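Home | Notebook | Shelf | Log in

Thursday, April

Batch 8 of the walnut dye is finally off the stove! Harish wanted it darker, so I gave the Hastwood wool another 3 hours with a pinch more iron (my kitchen smells like a wet barn now).
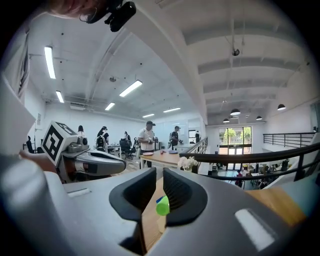

Notebook p. 456

Rinsed 100 grams and hung it by the window. Lovely brown, a bit streaky at one end. Lalit, please don't use the good pot for madder, I still need it for batch 9.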